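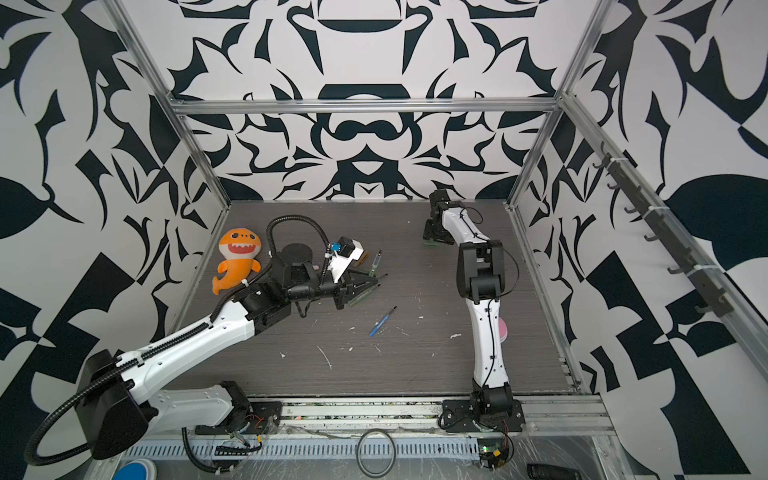 Wundgate open day: visitor questions

When is it on?
Monday, with demonstrations at 4 pm. Doors close once the room is full.

What will the arms be doing?
Pick and place at table height, using pens, a marker and other small objects. Both arms have fingered grippers.

Why are the walls patterned?
Theerawat Bunnag covers that in his talk — please hold questions until then.

Can I operate an arm?
Yes, under supervision. Sign the form at the Tipoki desk first. Minimum age is 14.

How close can I stand?
Behind the floor line, 500 mm from the front rail. Keep hands and bags off the cable tray.

Is there parking?
The Gruvent lot has 40 spaces. Enter code 2586 at the gate.

Can I take photos?
Yes, without flash.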